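3.2 Early closures and what guests do next

The survey at Fliver was carried out over the wetter part of the season, beginning in October, and we should say at the outset how grateful we are to the gate staff who put up with our clipboards. The park has a long-standing habit of posting changes to its hours on the gate board first and in the app a little later, and a good many of our respondents had already parked by the time they learned that the rides would be closing early. We asked each party what they had planned for the day, what they ended up doing instead, and whether they would come back on the same ticket if they were offered the chance.

Of the 1000 parties who agreed to speak with us, 64 per cent stayed until the revised closing time, even when the outdoor rides had already stopped for the weather. This was a good deal higher than we had expected from our earlier and much smaller visit to Eltetti, where most families seemed to head straight back to the car park at the first announcement.

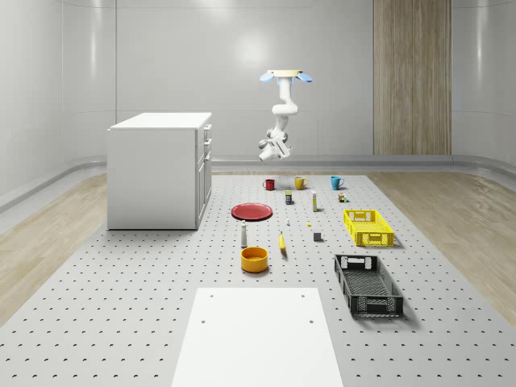
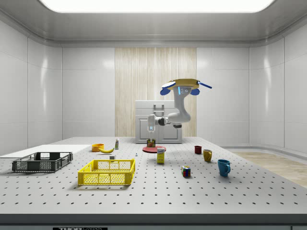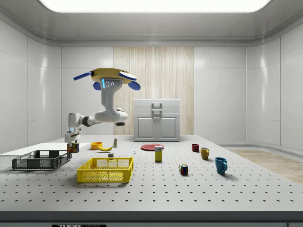
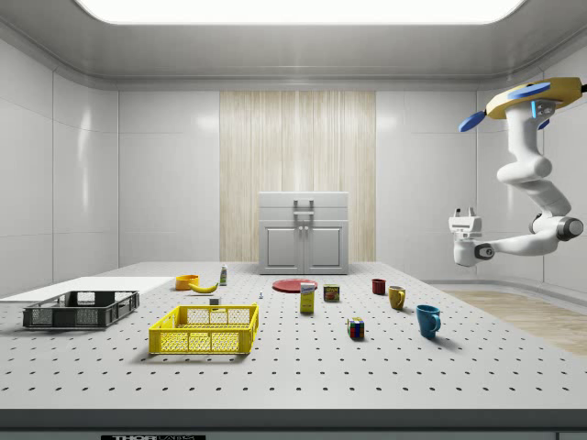

Figure 2. Simulated room with robotic arm and perforated work surface, four views.

Isamo Minja

It was the covered areas that held people. Parents with small children told us again and again that a dry place to sit, with something warm to eat and a bit of colour and music going on nearby, was worth more to them than another turn on a favourite ride, and several were quite cheerful about the whole business. Older visitors were more likely to mention the walk back to the tram stop, and to ask (very reasonably, we thought) whether the trams would be running to the new hours or the old ones.

Refunds came up less often than the park's managers had feared. Only 39 parties raised the matter before we did, and most of those had travelled a long way and could not easily come back. Locals and passholders tended to shrug and say they would try again when the weather cleared, although they did grumble about the parking fee, which was charged in full whatever the closing time.

We would be cautious about carrying these results over to parks with fewer indoor attractions. Fliver has 2 large covered halls close to the main gate, and guests pass through one or the other on their way out. The next section looks at how spending in those halls changed over the last hour of trading.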